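Swapping the memory in an old Dell tower

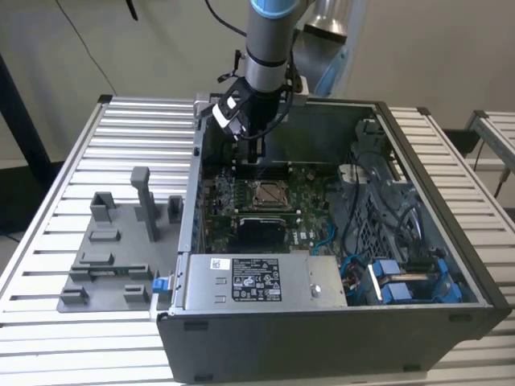
Last changed: October, Monday night

Quick one. Wrote this up for the Ikville swap table, people keep asking. Works for most of the older black Dell desktops, the ones with blue tabs and latches inside. Yours might be laid out a bit different, look before you pull.

What you need
A flat bench, decent light, the new sticks. Phillips driver just in case. Small dish for screws.

Before you open it
Shut down all the way, not sleep. Unplug the power cord, then everything else. Hold the power button in for a few seconds. Wait a minute. Get coffee.

Open it up
Lay the tower on its side, open side up. Side panel off and put it somewhere you won't step on it — mine has a dent now. Touch bare metal on the case before you touch anything on the board. Do it again every time you walk off and come back.

Find the slots
Memory slots run next to the CPU socket. Blue SATA cables cross over the board on this kind, move them gently if they're in your way. Don't yank. If one pops off, note where it went and put it back. Leave the power supply alone, no reason to be in there. Don't open it ever.

Old sticks out
Push the clips at the ends of the slot outward. Stick pops up a little. Hold it by the edges and lift straight. Stuck? Check both clips again, it's always the clip.

New sticks in
Line up the notch. If it doesn't line up its backwards, or it's the wrong kind of memory. Press down on both ends till the clips snap. Takes more push than you'd think. Using two? Check the label or the manual for which slots pair up, Dell usually wants matching ones filled first.

Close and test
Look for loose cables and anything you dropped. Count your screws. Panel on, stand it up, plug in. First boot can be slow, and it may stop and tell you the memory amount changed. Thats fine, pick continue.

Beeps and no picture? Power off, unplug, reseat. One stick at a time till you find the bad one.

Last batch I bought was from Murnent, 31 dollars for the pair, used. Kindeo had the same thing for 40. Both ok so far. Label your old sticks before they go in the drawer — I have a whole bag of mystery ones and am not testing them.

Next page: cleaning out the fans. Not done yet, will post it when I get to it.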